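# Flostent Feuchtigkeitscreme und Lippenfarbe von Rutley: vegan, aber auch gut?

Seit ich keine Kosmetik mit Bienenwachs oder Wollfett mehr kaufe, ist mein Badezimmer leerer geworden. Viele Leserinnen haben mir geschrieben, ich soll die Flostent Creme probieren, und meine Freundin Analyn Villanueva hat sie mir dann zum Geburtstag geschenkt, zusammen mit einem Lippenstift von Rutley in der Farbe Elness. Beide Produkte sind als vegan gekennzeichnet und nach Angabe der Hersteller ohne Tierversuche entwickelt. Ich habe sie 18 Tage lang jeden Morgen benutzt und schreibe jetzt auf, was mir gefallen hat und was nicht.

Zuerst die Creme. Sie kommt in einer Tube und nicht in einem Tiegel, das finde ich hygienischer, und man kann sie auch auf Reisen gut mitnehmen. Die Konsistenz ist ziemlich fest. Wenn man sie direkt auf das Gesicht gibt, bleibt sie zuerst ein bisschen stehen und macht weiße Streifen. Mir hat geholfen, eine kleine Menge zwischen den Fingern zu wärmen und dann zu drücken statt zu reiben. Nach rund 3 Minuten ist sie eingezogen, und man kann Make-up auftragen, ohne dass es rollt.

Meine Haut ist trocken auf den Wangen und fettig auf der Stirn. Für die Wangen war die Creme sehr angenehm, auch bei der Heizungsluft im Büro. Auf der Stirn war sie mir zu reich, dort nehme ich jetzt nur das, was an den Fingern übrig bleibt. Der Geruch ist leicht nach Mandel und verschwindet schnell. Wer auf Duftstoffe empfindlich reagiert, sollte vorher die Liste der Inhaltsstoffe lesen, denn ganz ohne Parfüm ist das Produkt nicht. 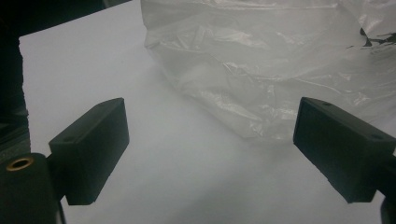

*Rosenthal, Mo., 16. Februar*

Nun zum Lippenstift, auf den ich mich mehr gefreut hatte. Elness ist ein warmes Rosa mit etwas Braun darin, auf der Packung sieht es kühler aus als auf den Lippen. Mit einer Schicht bekommt man einen Hauch Farbe, mit zwei Schichten deckt er richtig. Bei veganen Lippenstiften habe ich oft das Problem, dass sie entweder schmieren oder bröckeln, weil das Bienenwachs durch ein härteres Pflanzenwachs ersetzt wird. Dieser hier gleitet gut, solange er nicht zu kalt ist. An einem frostigen Morgen musste ich ihn erst eine Weile in der Manteltasche tragen.

Kaffee übersteht die Farbe, ein Mittagessen mit Öl nicht. Nach der Salatsoße war in der Mitte fast nichts mehr da, und am Rand blieb eine dünne Linie stehen, die ich nicht schön finde. Jhonatan Correa, der mich manchmal für den Blog schminkt, hat mir geraten, vorher einen Konturenstift auf der ganzen Lippe zu verteilen. Damit hielt die Farbe deutlich länger, aber dann braucht man eben 2 Produkte für ein Ergebnis.

Was mich stört, ist die Hülse. Sie schließt nicht fest, und in meiner Tasche ist sie schon zweimal aufgegangen. Das Futter hat jetzt einen rosa Fleck, den ich mit Gallseife nicht herausbekommen habe (Gallseife ist übrigens auch nicht vegan, das habe ich erst bei dieser Gelegenheit gelernt).

Die Creme werde ich nachkaufen, für den Winter auf jeden Fall. Im Sommer wird sie mir wahrscheinlich zu schwer sein, dann suche ich ein leichtes Gel. Den Lippenstift benutze ich zu Ende, und wenn Rutley einmal eine bessere Hülse macht, nehme ich ihn gern wieder, dann vielleicht in einem dunkleren Ton.

**Flostent Creme:** vier von fünf Punkten
**Rutley Lippenstift, Farbe Elness:** drei von fünf Punkten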